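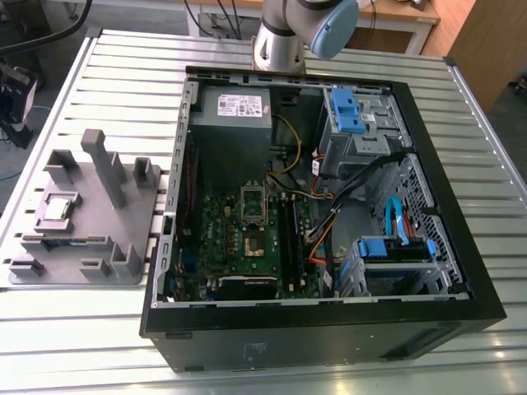

Rornau Renewed: the desktop gallery
Posted Fri 7 May by Ruoxi Gu

Rornau sells used office desktops with a sticker that says "renewed to the component." I have been buying secondhand computers long enough to distrust any sentence with "to the component" in it, so I paid $252 of my own money for one and spent two evenings taking it apart with Radu Buzatu, who fixes these for a living and is less patient than I am. The notes are short and go in the order we got to things. Rornau was sent a list of questions and answered some of them.

Side panel off
A tower on its side with the panel off is the only view of a used computer I trust. Sellers prefer the front bezel, freshly wiped.

The processor
The pitch says every processor is "removed, inspected and reseated." I can believe removed. What anyone learns by looking at the heat spreader is another matter, and Rornau's reply on this point used the word "visual" four times.

The empty socket
The contacts under a processor are easy to bend and miserable to straighten. Lever up, retention frame open, good light, and take your time. Radu wants every seller to put a close-up of the bare socket in the listing. He has been asking for years and has yet to get one.

The holder tray
A gray printed tray with a pocket for the processor and clips for a strip of circuit board. I came in ready to sneer at this. A saucer has always done the job for me, and most bench organizers end up holding pens. But a saucer slides when you bump it, and the square pocket doesn't let the chip wander. Grudging approval. I still wouldn't pay for one.

Memory
"Memory upgraded where appropriate," says the listing. Appropriate to whom? Ask for the amount in writing, and ask if it's one stick or two.

The power supply
The label has certification logos on it. Those tell you what the unit was when it left the factory, and nothing at all about its fan or its capacitors now. Rornau says its supplies are "load tested." Yi-an Ha asked them on our behalf at what load and for how long. No reply to that one so far.

Cables
Yellow, red, orange, black, and one light blue SATA cable looping up on its own. People judge a rebuild by tidy cables. I don't. Office machines were never pretty inside, and a neat bundle can hide a half-pushed connector just as well as a messy one. Tug each plug gently and look at both ends.

Blue plastic
The drive bays use a blue latch and bracket, the kind you're supposed to be able to work without a screwdriver. Plastic like this gets brittle. Replacements are sold by Clilent and by half the internet, and I've had bad luck with the cheap ones.

The drive
Advertised as 500 GB, "low hours." Ours reported 751 hours, and I'll admit that is low if it's true. Teodor Sandberg points out that we have only the drive's word for it. He wiped it and ran a full surface scan before anyone put a file on it, and you should do the same however good the number looks.

The expansion card
There was no mention of an expansion card in the listing and no charge for it, so I can't complain much. I would like to know why a machine inspected to the component has one missing from its spec sheet.

Dust
Rornau charges extra for "deep cleaning." A can of compressed air and ten minutes by an open window is the same service.

Would I buy another?
At $200, maybe. At what I paid, I'd sooner get an untouched machine from an office clearance and do the work myself. Ivar Kvam disagrees and says the one-year warranty is worth the difference. He hasn't tried to claim on it yet.

Next gallery: the Callel mini tower, in October, if they ever ship it.

Corrections and complaints to the usual address. If you work for Rornau, please include the load test figures.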